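Linen room and tables, monthly safety check
September 2021 | by Bassi housekeeping desk
3 comments | 12 shares

Site: Clarnero guest house, ground floor

1. Table cloths. Edges must not touch the floor. Comment: OK, one cloth is too long, please fold it.
2. Baskets. Feel the rim by hand for sharp ends of wicker. Comment: OK.

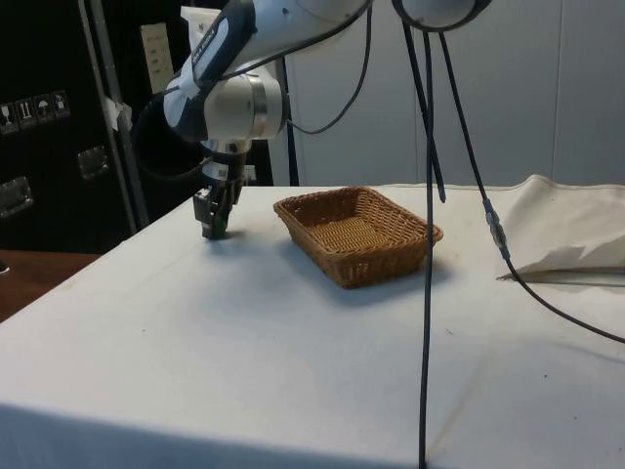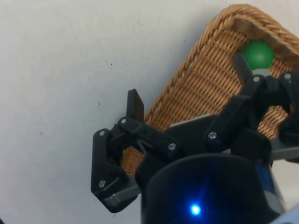 3. Exit door. Opens fully from inside. Comment: the door is heavy, hinge needs oil. Repeat in October.
4. Shelves. Maximum load 72 kg each. Comment: label is missing on the lowest shelf.
5. Fire extinguisher. Pin and seal in place. Comment: OK, but the coats are hanging before it. Move them.
6. Dryer filter. Clean after each use. Comment: not done on Monday, I have cleaned it myself.

Result: passed with remarks.

Recent items
Imeck dryer: how to change the filter
Drundemura annex, stairs check
Ladder check, 52 points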